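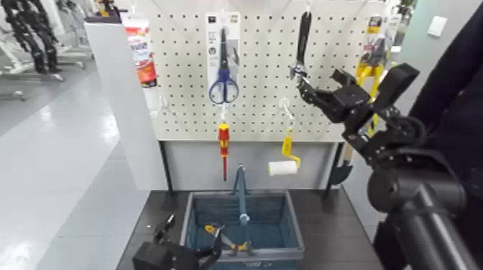 Shares 23 | Comments 5

February, gone ten at night, tea gone cold beside me

Spent the whole day on the pegboard and came home with a head full of rules. I was supposed to be tidying up our house rules for the picking bench, the ones that have been pinned up at Nanbridge since before I joined, and I thought it'd be a morning's work with a biscuit in the middle. Ha! I'm still on the second page, and I've crossed out most of the first.

The trouble started with the word "clear". Rule one says "make sure the area is clear before starting". Lovely. Clear of what, though? I asked Yaroslav and he said people. I asked Nadiia and she said people, bags, coats, chairs and anything with a cable on it. Cormac said it meant the basket had to be empty, and he's been working to that for months, so whenever he's been on shift he has emptied the basket each time and all his runs start from scratch, and whenever Nadiia's been on she's left in whatever was already there. Same rule, same bench! So the basket with the yellow and black handled tool lying in the bottom is perfectly fine by her and a breach by him, and they sit next to each other at lunch.

I've split it in two now. People and floor in one line, basket in another. For the basket I've put "as stated on the run sheet", and the run sheet now has a little box for it. Cormac wanted "always empty" but a shopper's basket isn't always empty, is it, and if we only ever practise with an empty one then we'll have a robot that can put the first thing in and gets in a muddle over the second. He took that quite well. He's asked for the box to be at the top of the sheet so he doesn't miss it, and fair enough.

Then packaging. Oh, the packaging. The scissors are on their cardboard backing, the way they come from the shop, and the screwdriver is hanging on its hook just underneath, handle up, and the old rules have one line for the pair of them: "grip firmly by the body". The body of what? If you grip the card you bend the card, and a bent card won't sit properly on the hook again, and then the next person's run starts from something different and doesn't know it. Yaroslav showed me a stack of backing cards in the drawer with the corners all dog-eared. He'd been swapping them for fresh ones on the quiet, bless him, and hadn't written it down anywhere. So that's a new rule: if you swap a thing, you log the swap. Doesn't matter how small. A tired piece of cardboard counts.

I had a proper go at the hanging rule after that. There's a black tool at the top of the board (a sort of wrench thing with a silver head) and the gripper likes to take it low down, by the end, and that's all very well until you ask how it's meant to come off the hook. Low grip, and the top swings. Stuart says let it swing, it's a tool and it won't mind. I say it's a lump of metal on the end of a lever and the board's full of other people's shopping. We went back and forth on this for ages, and in the end we wrote down both: low grip allowed, but lift first, then come away from the board, and no sideways travel until the thing has cleared its neighbours. I read it out three times and I think a stranger could follow it. That's my test now, the stranger test. If my mum couldn't tell from the words whether somebody had done it or not, it isn't a rule, it's a wish.

Stuart hates the stranger test. He says I'm writing for people who'll never be in the building. I told him Antonina had never been in the building until she started, and she spent her first week asking what "nominal" meant. He laughed at that -- then went off and took "nominal" out of his own section, I noticed.

The idle arm took up most of the afternoon. When one arm's doing the picking, where should the other one be? We've got nothing written about it at all. In practice it gets left down low by the near corner of the basket, and that's handy if you want it to steady the basket later on, but what if the picking arm comes down that side with a roller in its fingers? The roller's a daft shape to carry anyway, with that bent yellow handle, the head always wants to be somewhere you don't expect. Antonina wanted a fixed parking spot, miles back, the same every time. Nadiia said a person doesn't put their spare hand behind their back when they're shopping. I can see both sides and I'm no use in that sort of argument, I just kept nodding at whoever spoke last.

What I've put, for now, is that the waiting arm may rest by the basket if it's staying still, and if it's got to move while the other one's carrying then it says so on the sheet beforehand. Antonina isn't happy. She wants 200 millimetres between the two at all times, and she may well be right, but I can't put a number in just because it's round and somebody likes it. I've asked her to try a few distances next week and tell me which ones make her nervous. She's promised me a chart. I do like Antonina.

Also, the handle of the basket! It stands straight up in the middle, and every single thing that comes down from the board has to go one side of it or the other, and we had no rule on which. I'd never once thought about it. Cormac goes to whichever side is nearer and Yaroslav always goes to the front, because his gran told him you put the heavy things at the front (I've no idea what sort of shopping his gran does). I've left this one open. I don't want a rule for everything. There's a kind of rulebook where you've nailed down so much that people stop reading and just do what they did before, and I've worked in that place, and the folder was enormous and very clean.

Had a look through Latov before I left, which is where all the run notes live. 1,384 runs in there now. I read the notes column for as long as my eyes would let me and it was an education. Some of them say "good". One says "good ish". One says "see previous", and the previous one says "see next". Kushnir, the people who take the finished runs off us, have been asking very politely for better notes since the autumn, and having read them I'm amazed at the politeness. So the notes get a rule as well, and I made it as short as I could: say what was picked, say how it ended, and if you stopped it, say why. Writing "good" is banned. Stuart asked if "very good" was banned and I threw a pen lid at him.

The stop rule I'm really pleased with, though. The old one said "the operator should consider stopping if there is a risk of contact". Should consider! I can consider things all day. I considered going to the gym this morning. The new one says anyone in the room can call stop, whoever's driving stops, and we talk about it after the arms are still. Whoever called it doesn't have to explain themselves first. Nadiia had one more bit to add, that a stopped run gets kept and marked as stopped, never deleted, and I was cross I hadn't thought of it. People tidy away their stopped runs because they're embarrassed, and then it looks as if we never stop, and then the new starters think stopping means they've failed. I was exactly like that when I began. I once let a whole row of hooks go sideways because I didn't want to be the one to say the word.

Yaroslav wondered about the real standards, the big official ones, and whether we're just making up our own little law on the side. I said no, ours sits underneath. The official stuff is where the guarding and the emergency stop and the risk assessment come from, and none of that is mine to fiddle with, it's signed off by people with far better qualifications and it stays exactly as it is. Mine's only the how-we-do-it-here. If the two ever disagree then mine's wrong, and I've put that on the front in big letters. Stundum are sending someone over to look at the lot of it before it goes up on the wall, and I'd like them to see that sentence before they see anything else.

Things to do, so I don't lie awake:

ask Cormac to draw the hook layout, properly, with the names on
find out who writes the labels for the hooks, and whether an empty hook gets recorded as empty or just skipped (I've a nasty feeling it's skipped)
the shovel-looking thing that leans at the bottom of the board isn't on a hook at all, so does the lifting rule cover it? Ask Nadiia
new backing cards for the drawer
Antonina's chart
buy milk

I've got five rules on the first page now where there used to be a dozen, and I can say them all without looking, I tried it on the bus. The lady across from me moved seats. Second page tomorrow, which is lighting and floors, and the floor by the bench is so shiny that I expect Stuart will have opinions on it. He has already sent me a message that just says "REFLECTIONS" in capitals, at twenty to ten at night.

Bed. Left my good pen on the bench, too, so I'd better get in early and move it before it counts as not clear.

Last updated: February, 7.15 am (milk bought, pen found)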